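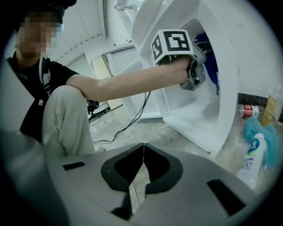 Speaker Notes: Mortar Repair in Low Brick Walls
Jumside Building Trades Evening
Feb 22, 2018 – by the Shaikh Masonry technical desk

Print this page | E-mail this page

Slide 1. Scope. Garden and boundary walls under waist height, soft brick, lime mortar. Chimneys and retaining walls are left out tonight. Refer questions on those to the Brornden handout.

Slide 2. Survey. The Tirnbridge survey covered 691 walls. Most of the joint loss was in the lowest courses, where splash from the paving keeps the brick damp. Pause on the chart. The tall bar on the left is cement repointing over lime. Explain that the cement holds water behind it and the brick face comes off before the joint does.

Slide 3. Raking out. Depth is at least twice the joint width. Hand tools only on soft brick. A grinder will widen the joint and nick the arrises. Brush out dust, then mist. The joint should be damp with no standing water when the mortar goes in.

Slide 4. Mix. One part lime putty to three parts sharp sand by volume. Let it stand overnight under cover and knock it up again without adding water. If someone asks about pigment – match the sand first, then look at the color after a full cure.

Slide 5. Placing. Pack in layers from the back of the joint. Finish flush or slightly recessed. Do not feather over worn edges. Beat with a stiff brush once the surface resists a thumbnail.

Slide 6. Curing. Damp burlap, re-wetted as it dries. No work after October in Jumside unless the wall can be covered. At Tirnbridge, 13 walls were repointed too late in the year and 24 meters of joint had to be cut out again.

Slide 7. Leave the contact slide up. Allow 30 minutes for questions. Sample boards go around during this part, cement board first.

Recent items
Reading a sand grading sheet
Copings and drip grooves
Brornden handout: retaining walls, revised
Storing lime putty over winter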